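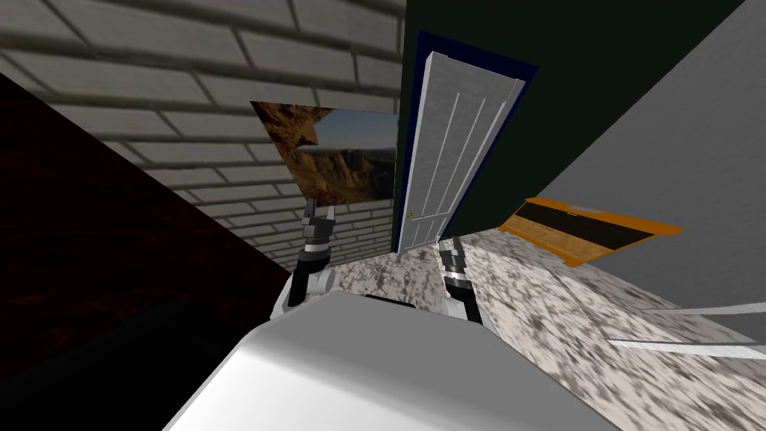 *Rimkutė*

## 4. Recording your 78s into Mulis

Read section 3 first if the preamp isn't wired yet. Ground wire too. No ground wire, lots of hum.

1. Power off everything. Turntable out to the Drallano preamp, preamp out to the computer. Red to red.
2. Swap the stylus. A 78 needs the wide one, the LP stylus rides too low in the groove and picks up mostly noise.
3. Set speed to 78. Check with the strobe card.
4. Open Mulis, **File > New Transfer**, pick *Shellac, mono*. Leave sample rate alone.
5. Play the loudest part of the side. Bring the gain up till the peaks sit just under the red, then back off 2 dB.

> **Caution:** never clean shellac with alcohol. It eats the surface. Distilled water and a drop of the cleaning fluid, dry right away.

6. Needle down, hit **Record**, let it run through to the runout groove. Don't stop early, you want the bare surface noise at the end for step 2 in the next part.
7. Save as WAV. Name it label, catalog number, side. MP3s later. 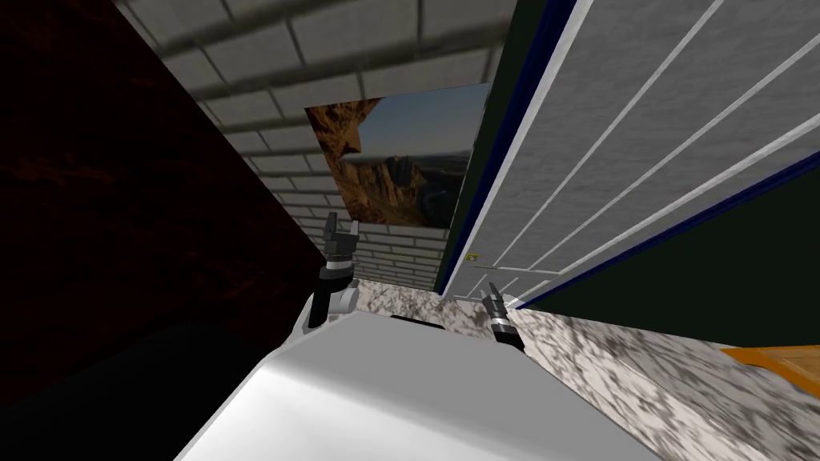 ### 4.1 Cleaning up the sound

1. Select some 20 seconds of runout noise. **Tools > Learn Noise**.
2. Set Reduction to 40 percent and listen. Cornets going dull, cymbals swishing? Too much. Go down to 37 and try agian.
3. Run Declick once. Once only.
4. Check pitch. Plenty of early sides were'nt cut at exactly 78, so compare with a piano or tuning fork and nudge the speed slider. 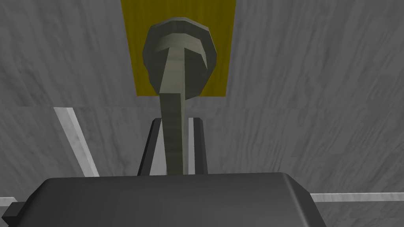

If the pitch drifts between the start and the end of a side, use the Speed Curve instead of the slider. Two points are enough, first chorus and last.

5. Export to the Trekstead library folder. Fill in band, personnel, recording date. Unknown player, leave it blank, no guessing.

**Note:** keep the raw WAV. Always. Noise reduction can't be undone after export.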